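Elatia Two-Arm Collection Guide
Section 5. Recording Bottle Handling Episodes

Revision 1/2/22. Maintained by Emiko Maruyama. Replaces the November draft.

5.1 Scope

This section covers set-up, recording and labeling of teleoperated episodes for the bottle handling task. Episodes recorded this way are used to train and test the Tadetska grasp policy. Section 4 (arm calibration) must be complete before starting. Single-arm episodes follow the same steps, with the unused arm parked as described in Section 4.

The task tests whether a policy trained on rigid objects will transfer to smooth, closed containers that lie on their sides and may rest partly on loose plastic. The operator drives both arms. Head camera video, joint positions, finger positions and operator commands are saved together in one episode file.

5.2 Before you begin

1. Check that the emergency stop is within reach of the operator and that a second person knows where it is. Press it once, confirm that both arms hold, then release it.

2. Start the Grudusau control software. Wait until both arms and both hands report READY. If one hand reports NO LINK, power down that hand only and reseat the cable at the wrist.

3. Open the head camera view. The full working surface should be visible, including the front edge. Do not move the head after this point. If the head is moved, the session must be closed and a new one opened, as the camera pose is written only once per session.

4. Set the control rate and the video rate in the session file. The defaults are correct for this task. Do not change them between sessions that will be merged.

5. Drive each hand from fully open to fully closed and back, five times. Finger positions that drift between cycles mean the hand needs to be zeroed again (Section 4.6).

CAUTION: Keep hands and loose cables out of the reach of both arms whenever the status line reads ACTIVE. The arms do not detect contact with people.

5.3 Placing the objects

1. Cover the table with the green board. It should lie flat, with no raised corners.

2. Lay the plastic sheet over part of the board. Do not smooth it out. Folds are part of the test condition and should differ from one episode to the next.

3. Place the bottles on their sides. Vary the direction of the caps. At least one bottle should lie partly or fully on the sheet and at least one on the bare board.

4. Check that caps are closed tightly. An open or cracked cap is a reject.

5. Save a reference still with the layout key before any arm moves.

Note: Use bottles of one product within an episode. Mixed sets belong to the Cheung clutter task, which has its own file format and success rule.

Note: The board reflects overhead light. A mild sheen is acceptable. If the reflection hides the outline of a bottle in the head camera view, turn off the nearest lamp and save the reference still again.

5.4 Recording an episode

1. Bring both arms to the ready pose. The status line should read ACTIVE within 5 seconds. If it does not, press Reset and repeat.

2. Press Record. Wait for the tone before moving.

3. Select the target bottle and announce it on the voice channel. The announcement becomes the text label, so use the fixed wording in Table 5-2.

4. Move the grasping hand over the base end of the target, with the fingers open. Approach from above. A side approach tends to push the bottle across the board and gives episodes that are hard to segment.

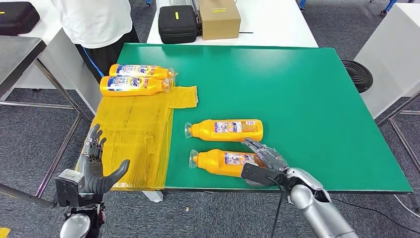

5. Close the fingers slowly until the force reading levels off. Hold for one full second before lifting. The hold is used as the segment marker between the reach and lift phases, and episodes without it are dropped by the import script.

6. Keep the free hand open and clear of the grasping hand unless the layout calls for two-hand support. If the sheet moves with the bottle, the free hand may press it down, but only after the hold.

7. Lift, move to the goal position and release. Return both arms to the ready pose and press Stop.

CAUTION: Do not drag a bottle over the front edge of the table. If the sheet catches on the fingers, stop the arm, open the hand and end the episode.

5.5 Labeling

Mark each episode with one of the following codes.

S - target grasped, lifted and released at the goal.
P - target lifted but dropped or released away from the goal.
F - no lift.
X - reject (operator error, wrong target, lost video, lost link).

P and F episodes are kept. Do not delete them. The value model is trained on failures as well as successes, and a set made up only of S episodes cannot be used for it.

5.6 Session size

Record 15 episodes per layout, then change the layout. After 10 layouts, repeat the finger check in 5.2, step 5. Operators should take a break of at least 13 minutes between sessions - longer if the drift score shown at the end of the session is in the yellow band.

Copy finished sessions to the shared drive before shutting down. Incomplete copies are not detected by the import script, so compare the file sizes by hand and enter them in the session log.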